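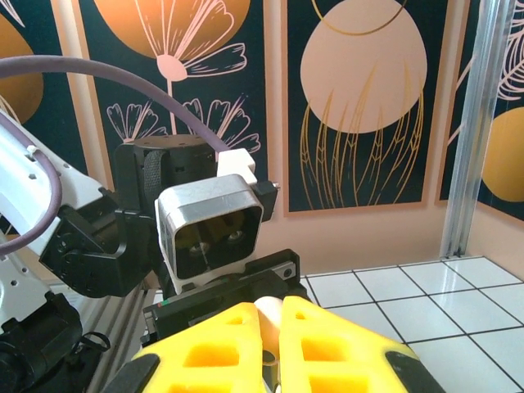 Page last changed: 17 February 2018

Zoo maps should print walking distances. The one handed out at Minstead shows 22 enclosures and no scale, so a parent with a stroller can't tell that the otters are 200 yards from the gate and the aviary is a hill away. Fadime Ateş raised this in April and was told the map is meant to be friendly. A number is friendly enough. 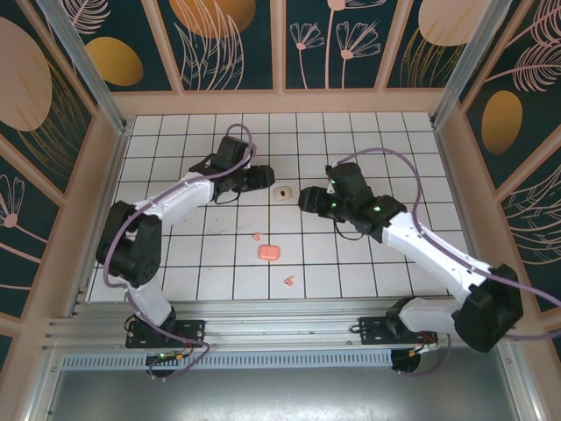 Distances are cheap to add. Drendby prints them beside each path -- 255 yards to the reptile house, 6 to the nearest bench -- and the map still fits in a pocket. Where a path can't be labeled, a plain grid would do, like the thin dark lines dividing the white tiles under those two robot arms, with the side of one square stated in the corner. Visitors could then work out the rest at the gate.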